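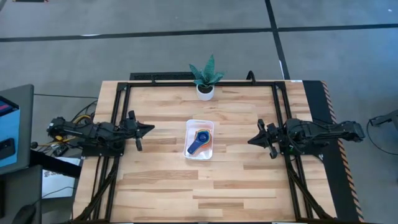

The Skukeo guest book phone

If you've been to a wedding in the last couple of years you may well have come across one of these, sitting on a side table with a little card next to it, and somebody's auntie telling it a very long story. Guests pick up the handset, hear a greeting in your own voices, wait for the beep and say whatever they like. When they hang up, it's saved. We've hired ours out for barn dances, ruby weddings, a retirement do at Distgate and one christening where the baby got the longest turn of all, and we love them just as much as when we started.

The Skukeo runs from its own battery, so it needs no socket and no signal, and that makes it a good choice for marquees and fields. A full charge sees out a whole day and evening. It comes in cream, bottle green or black (do tell us early if you've got your heart set on the green, we only keep a few and September goes quickly).

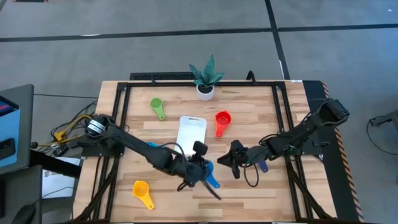

Recording your greeting is the part most couples fret over, and it really needn't take long. Send us a voice note from your phone, twenty seconds or so, and Berwyn Lloyd will tidy up the sound and load it for you before the phone goes in the post. If you'd prefer to do it yourselves there's a button underneath, and you can have as many goes as you fancy!

Afterwards, pop it back in its box with the prepaid label. You'll get every message as a separate sound file, plus one long recording with the gaps taken out, which is lovely for a car journey. We keep a copy for a year in case yours goes astray.

What comes in the box
Phone and handset
Charging lead and plug
Table sign with your names on
Return label and tape

Storage: up to 920 messages
Weight, boxed: 3,819 g
Cable, handset to base: 475 mm when relaxed

Hire is for five days, door to door. If you're having our Ó Riain light-up letters as well, we'll bring the phone along with them and collect it the next morning, with no postage to pay. Drop us a line with your date and venue and we'll let you know what's free.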